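3.2. Percepción de la suavidad en el calzado de baloncesto

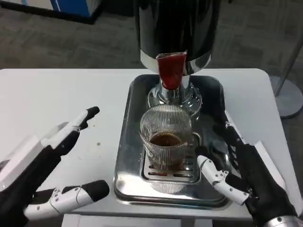

Figura 3. Máquina dispensadora de café con bandeja de acero inoxidable.

La palabra «suave» aparece con frecuencia en la publicidad de las zapatillas de baloncesto, pero su significado para los jugadores es poco estudiado. Kamel y Girard analizaron 944 respuestas de compradores de la marca Jitell y encontraron que el término se refiere más al aspecto que a la amortiguación. En nuestro cuestionario, los participantes valoraron primero el brillo en general. En la Figura 3, el cuerpo negro brillante y la banda cromada ofrecen dos acabados que también se usan en los adornos del talón. Después valoraron el modelo Radetska en sus 2 versiones, mate y brillante. De los encuestados, 270 eligieron la versión brillante como la más suave, aunque la suela era idéntica en ambas.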